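Print this page | E-mail this page

Sport and Public Policy
Week 9 handout: Who pays for a host city?
Instructor: Finn Kohlhase

Read this before the seminar. The Flutholm case is the one we will use in class, and the Jestumwood case is for your short paper.

Flutholm bid for the regional games on a promise of 2,000 new places in youth sports clubs. The city counted 2,226 places two years after the closing ceremony. Only 239 of them were in the Camargo district, where most of the building was done. Keep both figures in mind when you read the city's final report, which gives the first and leaves out the second.

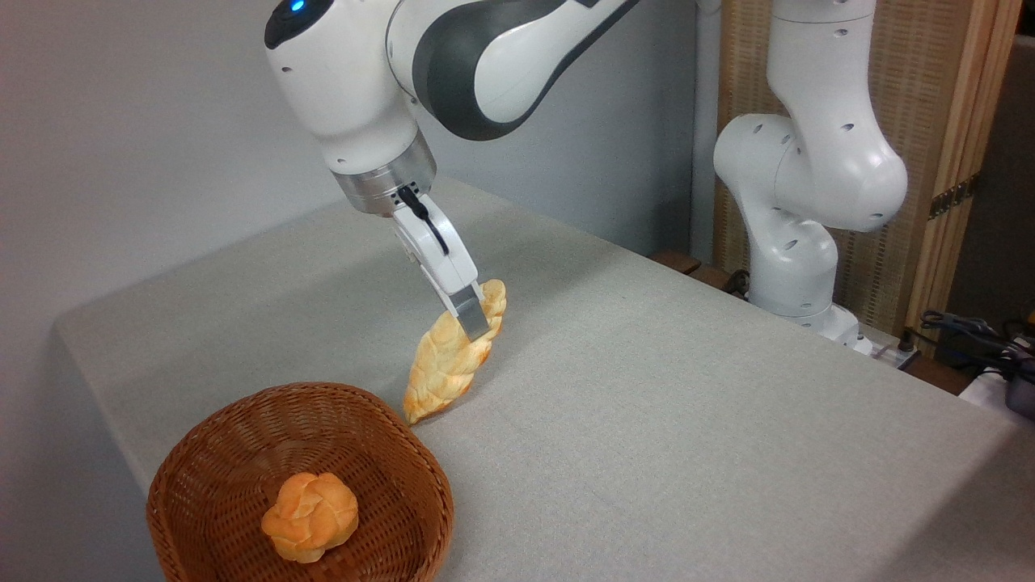

Legacy claims are hard to test. A club may have grown anyway, or it may have taken members from the club across town. Look for a baseline, meaning a count made before the bid was announced. Flutholm had one for swimming and track – nothing for team sports.

Terms to know: legacy, baseline, displacement, opportunity cost.

Reading: Brornetti report, chapter 2 and the tables at the back. Skip the section on ticketing.

Short paper: Did Jestumwood get what it paid for? Use at least one figure from before the games. Papers are due the first week of December, on paper, at the start of class.

Last updated: November 2025

Contact the department | Copyright | Back to top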